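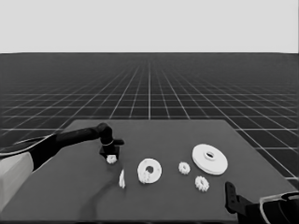 A small white gear held over a dark grey table.

Parts and Stores Coordinator – Werkstead Community Repair Centre

Werkstead invites applications for the position of Parts and Stores Coordinator at its Pitlow centre. The position is part-time, 23 hours per week, for a fixed term of 52 weeks beginning in November.

The coordinator will maintain the spare parts catalogue, receive donated household appliances and issue parts to repair benches. Members brought in 482 items last year, and demand for sewing machine and kitchen mixer parts continues to grow.

Applicants must have:
Experience in stores, inventory or retail stock work
Clear written English
A current driver's licence

Knowledge of small appliance repair is an asset – training will be provided. Some evening work is required.

Please send a résumé and a cover letter of no more than 2 pages to the Hiring Panel, Werkstead, Pitlow. Only applicants selected for an interview will be contacted.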